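Wuvton two-tier acrylic riser: a month and a half on a snack table

Posted August 31, 2023

I run the refreshment table at a small rehearsal space, and until July the drinks simply stood on it in a clump. People took from the front, the back ones got forgotten, and anyone who wanted to see what was left had to lean over the food. I wanted something clear, low and easy to wipe. I looked at a wooden crate display from Kestach and a wire one from Treltell before settling on the Wuvton two-tier riser in clear acrylic. It cost 24 dollars with shipping.

What you get

The rack came in a flat box with paper between the panels. It has two levels, the back one higher than the front. Mine arrived with protective film on every face, and peeling that off took longer than putting the thing together. Start at a corner with a fingernail and pull slowly. If you rush it, the film tears into strips and you will be picking at the leftovers for a while.

There are no tools in the box and none are needed. The panels slot into each other. One slot was tight and I had to press down hard with the heel of my hand, but nothing cracked. The instruction sheet is a single drawing with no words, and it does the job.

How it holds up

The first thing I checked was whether it would wobble with full bottles on it. It doesn't, as long as the table is level. On our old folding table it rocked a little until I put a square of felt under one corner. On the big flat table we use now it sits still.

Three bottles across is the right number for each level. You can squeeze four slim cans onto a tier, but then they touch and the whole row shifts when someone takes one. Standard plastic half-liter bottles fit too, though they look crowded from the front. Taller glass bottles are fine on the back level. I would not put them on the front one, where they hide whatever is behind.

The height difference between the tiers is enough that you can read the labels in the second row without bending. That was the main reason I bought it, and it does that well.

Cleaning

Warm water, a drop of dish soap, soft cloth. Do not use paper towels. I did in the first week, and there are fine scratches on the front panel that show when the light comes from the side. Glass cleaner is a bad idea on acrylic in general, and the box says so as well. Sticky drips along the slots are harder to get at, and I use a cotton swab for those.

Fingerprints show. If you are the kind of person who is bothered by fingerprints, buy the wooden one.

What goes around it

The riser looks odd alone, so it is worth thinking about the rest of the table. Drinks go at the far side in the middle. Sandwiches go on a Nel tray in front of them, where people can reach without knocking anything over. Packaged snacks get their own white tray off to the left. I keep a round wicker basket on the right for rolls or fruit, and it also gives the table something that isn't plastic. 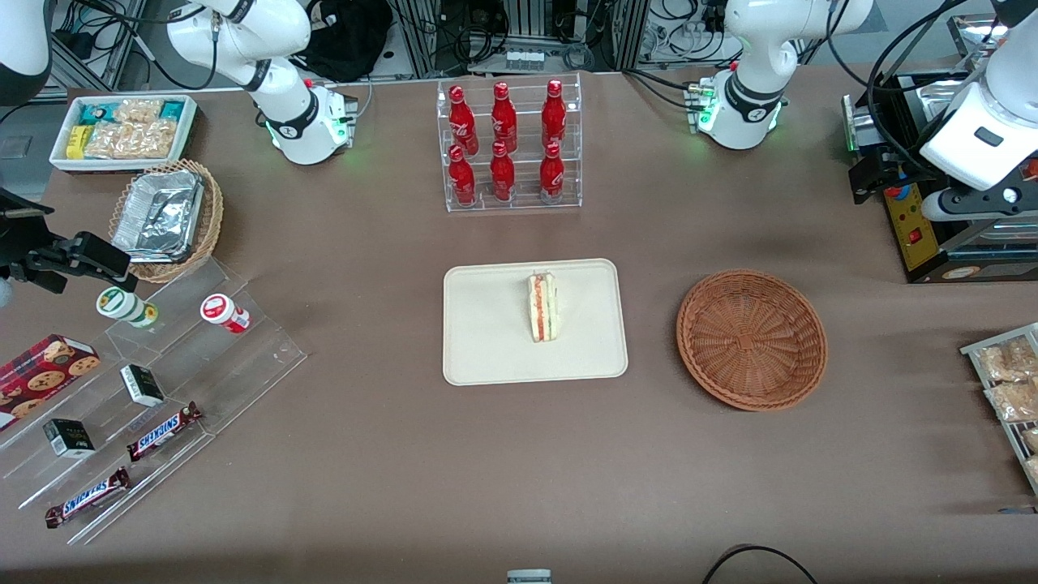
The riser with six red Coca-Cola bottles, a sandwich on the cream tray, and the round wicker basket, empty.

The clear acrylic is a good match for strongly colored bottles. With water bottles the whole thing nearly disappears, and it can look as if you have just left some bottles out.

Complaints

The front edge has no lip. I have not had a bottle slide off, but I would not use this anywhere the table gets bumped a lot. A strip of clear bumper dots along the edge would solve it, and Wuvton should include them.

The corners are sharper than I expected. They won't cut you, but I noticed them every time I carried the rack to the sink.

It also does not come apart as easily as it goes together. After the tight slot I decided to leave it assembled, so it takes up a whole shelf in the cupboard. If storage space is a problem for you, the wire one from Treltell folds.

Would I buy it again

Yes, at this price. I would not pay much more for it. Four stars out of five, with the missing one for the front edge. I have ordered a second one for mugs and will update this page if it arrives with the same tight slot.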